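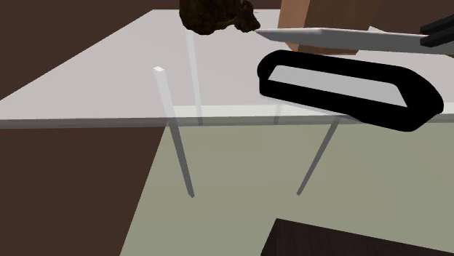

The Hornside Institute for Trade Relations studies how neighboring economies do business with one another, and what happens to that business when their governments disagree. We were founded as a reading group of customs economists and now serve chambers of commerce, export associations and public agencies. Much of our work concerns the terms on which two parties sit down together. A table can be as plain as the pale gray one shown here, with its four slender legs, and still be the place where a quota dispute is settled or left open for another season. Our researchers follow such talks from the first exchange of letters to the final tariff schedule.

The Institute is directed by Nipon Intarasuk, who joined us after a career in port administration and commercial arbitration. Under his direction, the staff is organized into 5 research desks, covering agricultural trade, energy and transit, manufactured goods, services, and sanctions and export controls. Each desk publishes its own briefings and answers for its own figures.

Our member network consists of 82 organizations, among them growers' unions, freight companies and regional banks. Members receive the quarterly Hornside Bulletin, attend closed briefings and may submit questions to the desks at any time of year. Membership does not give any organization a say in our findings.

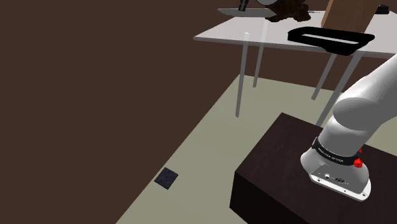
Two long-term programs account for most of our published work. The Pimwood Program examines trade in timber, paper and furniture, with particular attention to rules of origin and border inspection. The Ocampo Program deals with food exports under temporary bans - how long such bans last, who absorbs the losses, and how quickly buyers return once they are lifted. Working papers from both programs are open to the public and may be quoted with attribution.

The Institute's library holds 688 bilateral agreements and protocols in their original languages, together with 770 annotated translations prepared by our staff. Readers are welcome by appointment between 10 a.m. and 4 p.m. The library closes in July for cataloging.

Hornside is funded by membership dues, paid training courses and research contracts. We do not accept contracts that restrict publication of the results, and the source of funding is stated on the first page of every report.

Inquiries about membership, training or library access should be addressed to the Office of the Director.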